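Hanging a wire basket inside a wallpapered nook, and what to do with a pretty bowl?
Posted in Small Spaces, May 22, 2020

Lacey Ashworth

Hi all! Long-time reader, first time asking. I have a little table nook, closed in on three sides, and in April I finally papered it with the bullfinch print I had been drooling over all winter (pale pink background, pine cones, fat red birds everywhere, I love it so much). The tabletop is white and there's a metal rail running across the back wall, and on the rail I hung a black wire basket. Right now the basket is where the chips live. 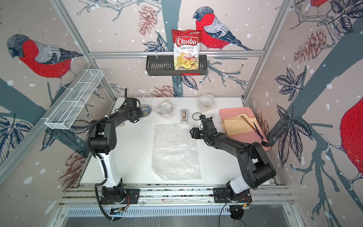 The nook, with the Chuba bag in its basket and the finches all over the walls.

So my trouble is this. Anything I put in that basket covers up the paper, and the paper is the whole point! But if I take it down, everything lands on the table, and the table fills up in one afternoon. I wrap and mail small dishes to people (just a hobby, I swap with other collectors), so tape and bubble wrap come and go all day, plus whatever I'm snacking on. There's a white mesh basket on the left wall too, the long kind with dividers, and I never know what belongs in it.

Second thing, and it's kind of a separate question, sorry. What do you do with one nice patterned bowl in a working space like this? Leave it out and use it for something? Or wrap it up with the rest and stop worrying? I go back and forth every time I sit down.

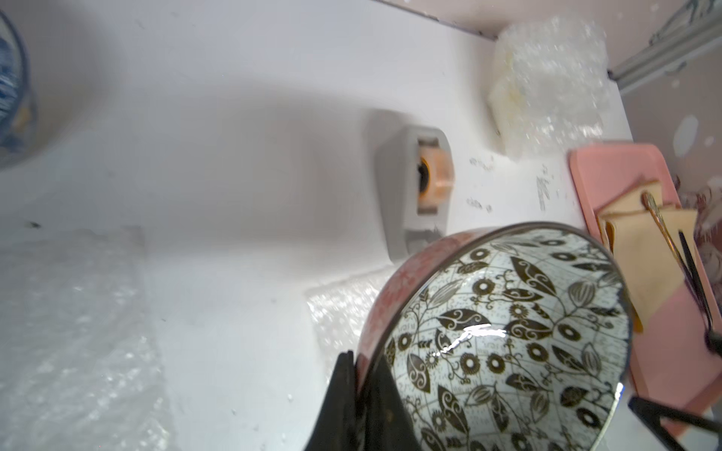 My sister says a bowl that never gets used is just a thing to dust, and she has a point, but she has also broken 7 of mine since we were kids, so I take her views on dishes with some salt. I did try keeping paper clips in one for a while and hated fishing them out.

I'd like to spend as little as I can. I looked at the Metstead wall rails and they're lovely, but I am not redoing the wall I only just papered.

Gudrun Lammers

Hello Lacey, what a cheerful paper! I had birds in my sewing corner for years (mine were wrens, and they faded terribly on the window side, so keep an eye on that).

I would leave the black basket exactly where it is and change what goes into it. Tall things are what hide your birds. A chip bag standing up covers a whole branch, but lay it on its side, or fold the top down and clip it once it's open, and you win back a good bit of wall. Better yet, put low things in there – tape rolls, labels, a pair of scissors – and let the snacks go somewhere that isn't eye level. You'll eat fewer of them too, or I did anyway.

The long white one with the dividers sounds perfect for flat and skinny stuff. Pens, rulers, the long-handled spoons that never fit in a drawer. If you have a tray out on the table, don't let the tray become the drawer. Mine did. I had a tray from Ehlers that started out holding one spoon and a folded cloth, and by spring I couldn't lift it.

For bubble wrap, cut it before you sit down. I do a stack of squares in one go and keep the rest of the roll under the table. Working with a big sheet spread out on one side and a crumpled piece in the middle is how I used to do it, and I was forever losing my tape underneath.

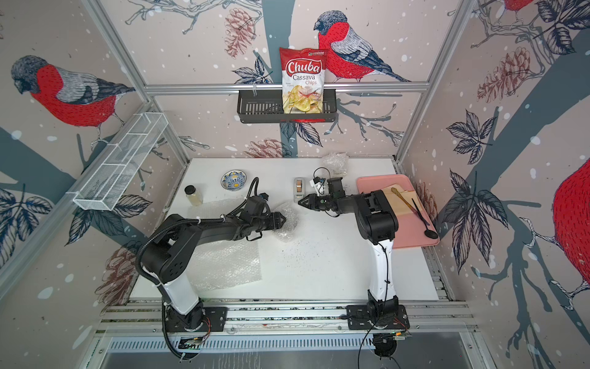 Do wipe the tabletop before every parcel, by the way. White shows every crumb, and crumbs under a dish foot will scratch a soft glaze if you slide it. I keep a dry paintbrush for sweeping up and it works better than a cloth.

About the bowl, I'd use it. Not for paper clips! Something you can grab without fishing, like wrapped candies or spools of thread. Put it toward the back where your elbow doesn't go. If you catch yourself moving it out of the way more than twice in an afternoon, then it wants a shelf in another room, and that's fine too.

Benedikt Kramer

Take the basket down. You papered the wall to look at it. Get a cart on wheels and put all of it in there, I have a Brasell one next to my desk and it holds everything. Done.

Anneliese Mühlbauer

Benedikt, she said she wants to spend as little as she can, and a cart needs floor space too.

Lacey, I agree with Gudrun on nearly all of it. One thing I'd add is to check how the basket hooks onto your rail. Mine used to creep sideways every time I pulled something out, and it rubbed a gray line right across the paper. I stuck two little felt dots on the back corners and that took care of it. Dab any marks with a soft white eraser first and try it down low where it won't show – some papers can't take water at all.

And if you do wrap the bowl up, wrap it by itself. I once nested two together with only a thin layer between them and the rims knocked the whole way to my aunt's. Stuff the inside too, people always forget the inside.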